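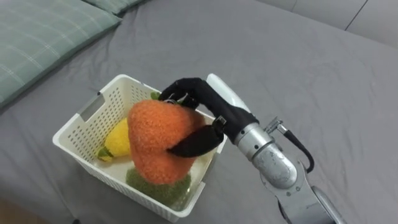
Rilside Flat Sheet, Institutional Grade

The Rilside flat sheet is supplied by Flusholm Linen Services to residence halls, guest houses and care homes. It is woven from a blend of cotton and polyester and finished with a double-stitched hem on all four sides.

Sizes: single, double, queen
Colors: white, gray, pale green
Thread count: 173
Pack quantity: 25 per carton
Care: machine wash warm, tumble dry low, no chlorine bleach

Sheets may be ironed at a medium setting. New stock should be washed once before issue. Shrinkage of up to 13 percent of one inch per yard is permitted under our supply terms.

Matching pillowcases are listed separately under the Namar range. Rilside fitted sheets are available for mattresses 22 inches deep or less.

Orders received before noon are dispatched the next working day. Unopened cartons may be returned within 25 days of delivery. Contract pricing and fabric swatches are available on request from Halima Mwaipopo, Institutional Accounts.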